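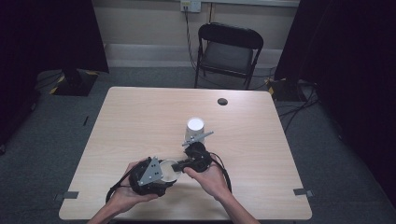
Veldale Shared Rooms Association
Minutes of the general meeting, 2016-11-09
Held in the small room, Wemgate building

Chair: Radek Gajdoš
Minutes: Jozefína Šimko
Apologies: the Bartoš household, by text, after we had started

1. Minutes of the May meeting
Approved with one correction. Under item 4, "the table is to be burned" should read "the table is to be turned." The chair thanked the member who noticed before acting on it.

2. The table
The square table stays. The chair reported that it came from Kidotwood at a price of 300, which several members felt was a lot for four sides and a top. Others said they liked the pale oak grain and that the old one had smelled of soup.

The grommet hole was discussed for longer than planned. Mr. Bartoš senior has asked in writing what the hole is for. It is for cables. He has asked in writing whether it could be filled. It could, but it will not be. A motion to buy a cap for it passed on a show of hands.

Gray tape at the near corners: one member finds it ugly, two had not seen it until it was mentioned and now find it ugly too. The chair said it hangs over the sides a little and could at least be trimmed. Left as is until someone brings scissors. The association's scissors are missing (see May, item 7, and the May before that).

3. Cups
The kitchen shelf is to hold the white cups and nothing else. Members who keep a personal mug there under the impression that it blends in are asked to take it home.

Proposal from J. Šimko: cups go back upright. A cup left on its side on a square table will sooner or later visit the floor, and the carpet has had enough coffee. Objection from the floor that cups dry better upside down. Reply that the table is not a drying rack. Agreed: upright on the table, upside down on the kitchen rack, on their side nowhere unless someone has hold of them. The chair asked that this not be put on a laminated sign. It will be put on an ordinary sign.

4. Chairs
The black metal folding chairs are holding up, with the exception of the one everybody knows. It folds when it likes. R. Gajdoš will tie a ribbon to it and find out what a replacement costs. Kidotwood sells them only in lots of 50, so we will be looking elsewhere.

A request for cushions was heard. The meeting was sympathetic and had no money.

5. Wall, outlet and cord
The cream paint has survived another year. A member described it as "the color of an old envelope" and wished this recorded.

The outlet near the folding chair is the one people fight over. The black cord hanging from it should not be tugged at from across the room to see what it belongs to. Anyone plugging in for an evening is to unplug whatever they brought and take it with them. Extension cords may be borrowed from the cupboard, and "borrowed" was read aloud twice.

6. Carpet
One quote received for cleaning the gray carpet: up to 3,000, depending on what they find under the radiator. The meeting preferred that they not look. J. Šimko to get a second quote for the middle of the room only. Shoes were raised, and dropped again after a short and fairly personal exchange.

7. Room bookings
The booking sheet shows 54 entries since May, of which several are illegible and one is a drawing of a fish. Bookings must have a name and an hour. The fish's slot has been released.

Members using the table for their own work are to keep cables off the walking side and clear the tabletop at the end. Whoever is last out folds the chairs and turns off the light. If you think you are last out, please look in the kitchen first. Mrs. Bartoš was in there for quite a while in October.

8. Any other business
Biscuits: the rota has collapsed. R. Gajdoš brought his own and did not pass them around until item 6.

Key: the spare is with the Wemgate front desk again. It is to be signed for.

Actions
R. Gajdoš: ribbon, chair price, cap for the table hole
J. Šimko: sign about cups, second carpet quote
Everyone: scissors

Meeting closed when the heating went off.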